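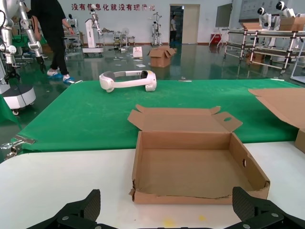 An open cardboard box with its hinged lid folded back, on a white tabletop.

Feltine Asks Whether the "Reusable" Shipping Box Earns the Name

NOVEMBER — Feltine, which advises small mail-order sellers on packing, today released the results of a trial of cardboard boxes sold as reusable. The company went in with doubts and has kept most of them.

The trial followed 475 hinged-lid boxes through repeat packing, shipping and return. Each box was meant to make 8 trips. Only 30 got that far in a condition Feltine would send to a paying customer.

"A box that goes out twice and then into the recycling is a perfectly decent box," said Vasanthi Panicker, who ran the trial. "I just don't see why anyone should pay extra for it because of a word printed in a catalog."

Most of the damage was small and boring. Front walls tore along the upper edge. Tabs went soft and stopped holding the lid down. Finger holes, which suppliers like to list as a feature, stretched with handling. The side panels held up better than Feltine expected, and the company is happy to say so.

Two packing teams took part. One used the Dramani method, which calls for folding the lid fully back before anything goes in. The other packed however it liked. Feltine found little to choose between them, and it will not be recommending that sellers pay for training in how to open a box.

The company also looked at Leko, a paper liner promoted as a way to make cardboard last longer. Lined boxes stayed cleaner inside. They tore at the front just as often. Feltine has asked the maker of Leko for the test results behind its claims and has so far received a brochure.

Vitalii Harasym, who handles supplier questions at Feltine, said sellers should ask for trip counts in writing before placing a large order. "If the answer is 'many,' that is not a number," he said. "Ask again, and ask what was in the box at the time."

Feltine advises sellers to look over the front wall and the tab before each use and to retire any box with a ragged edge. Tape will close a tear — it will not bring back the stiffness of the wall, and it makes the box harder to recycle.

A second trial, under the working name Zemosex, will cover heavier board and start after the holiday rush. Feltine is making no predictions. Suppliers who want their boxes included may send samples, plain and without sales material.

The full trial notes, including the packing sheets from both teams, are available from Feltine on request.

Press contact: Vitalii Harasym, Feltine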